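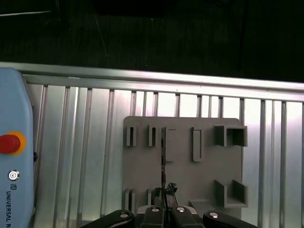

A place for every cable

Dec 16, 2020

Most workshops I have been in store cables the same way. There is a drawer, the drawer is full, and pulling one lead out brings up four more. People accept this. I think they should stop, and I think the fix is to put cables on the wall, upright, each in its own slot.

I came to this view slowly. For 16 years I kept everything at the Stallow shop in bins. Bins are cheap and they look tidy with the lid on. Then one February I wrote down how long I spent looking for leads and untangling them. It came to 205 minutes for the month. I am one person in a small shop.

A plate with slots and sockets has its own problems. It holds less than a drawer. It takes up wall. If the slots are too narrow you will fight them every time, and if they are too wide the cable slides out and ends up on the floor. My first one had nine slots and I used four of them. The spacing was wrong for thick plugs, and I had not left room for a hand.

Ermanno Barbieri, who has the unit next door, thinks the whole idea is fussy. He says a nail and a loop of string do the same job. For long extension leads he is right, and I have gone back to nails for those. For short leads and straps I don't agree. They fall off nails, and string takes two hands.

Color matters less than people say. I like plain gray because a dark cable shows up against it and an empty slot is easy to see from the bench. Labels help for the first week, and after that your hand knows where to go.

If you try this, start with the cables you use every day and leave the rest in the drawer. I still have a drawer. It closes now.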